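Kellora Print Room, Programming Meeting
Minutes, 14th November

1. Minutes of the August meeting
Accepted with one correction: the Firton loan covers framed prints only – contact sheets are excluded.

2. Winter exhibition
The selection stands at 68 prints. Wall plan B was adopted. Five works remain without confirmed dimensions, and the hanging order for the east wall is on hold until these arrive. Light levels for the albumen prints to be held at 50 lux or lower.

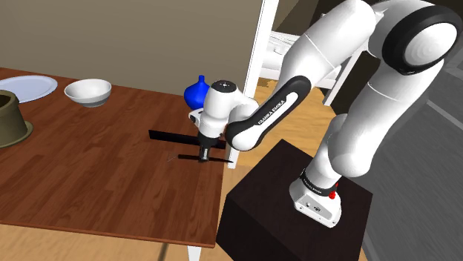
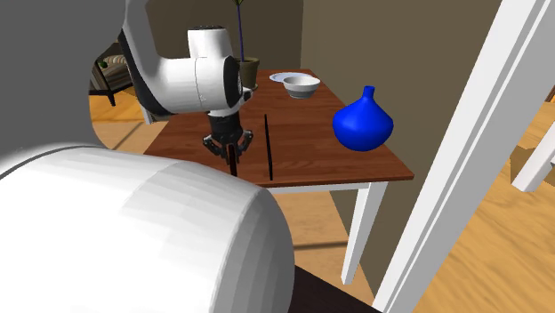 3. Catalog
Ikley quoted for a run of 300, sewn binding, uncoated stock. A second quote from Chaudhry was higher and included proofing. Ikley accepted, subject to a wet proof of the duotone pages. Captions to give print date as well as negative date where the two differ.

4. Negative archive
Almost 3000 negatives have been rehoused in four-flap enclosures. Nitrate material is stored separately and is not to be scanned in house. File naming remains as agreed – accession number, underscore, sheet number.

5. Any other business
Return crates for Firton need new foam. Order to be placed this week.

Next meeting: date to be circulated.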